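Regulators Ask Questions About Sale of Brudatberg Casino

The regional gaming authority wants to know more about the sale of the Brudatberg casino to Hitusham, the holding company that already operates two hotels in the same valley. The authority confirmed on Wednesday that it has asked both sides for additional papers and that the license will not be transferred before these are read.

The seller is Haberkorn, which has run the casino since it opened. The price was not published. According to the notice sent to shareholders, Hitusham takes 70 percent of the operating company now and has an option on the rest.

The question for the authority is who stands behind the money. Part of the purchase is paid with a loan from Bitorari, a supplier of slot machines and player card systems. Under the gaming rules, a supplier may lend money to a casino operator, but it must first be examined in the same way as an owner. Bitorari has a supplier license only. The authority did not say if an application for the examination was made before the contract was signed.

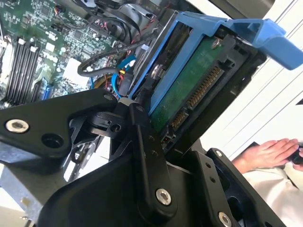 Eckhard Hamann replied that the loan was disclosed from the first day and gives the lender no vote, no seat on the board and no influence on which machines are bought. He added that Hitusham would answer every question in writing and expects the matter to be closed in December.

The authority sees it with more caution. In its letter to the companies it asks for the full loan agreement, including the side letters, and for a list of all persons who hold more than a small share in the lender. It also asks how the player data will be kept separate. The casino has 2255 registered card holders, and their records are stored on systems that Bitorari maintains under an older service contract. If the maintenance company becomes also the creditor, the letter says, the rules for access must be written down again.

Haberkorn has declined to comment on the loan. In a short statement it said only that the sale was approved by its board and that all jobs are kept for the present.

The companies have 60 days to deliver the papers. During this time the casino stays open under the present license, and Haberkorn remains responsible for the daily business, including the tax on gaming revenue. The opening hours and the table limits do not change.
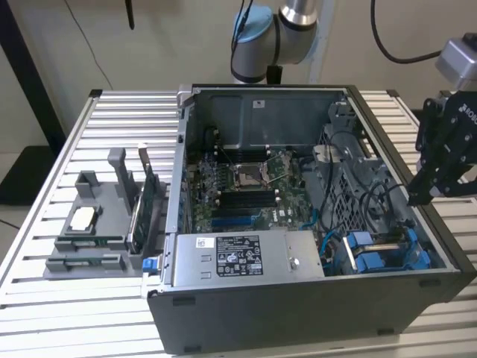

An open desktop computer on a work table, with the CPU socket empty.

If the answers are not sufficient, the authority can call a public hearing. It can also approve the transfer with conditions – for example, that the loan is replaced by a bank credit, or that another company takes over the card system. A complete refusal is possible too, and in this case the contract allows both parties to withdraw without penalty.

The town council of Brudatberg has no vote in the licensing, but it receives a share of the gaming tax and has asked to be informed. It will discuss the sale at its next meeting, which is open to residents and begins in the evening after the regular budget items.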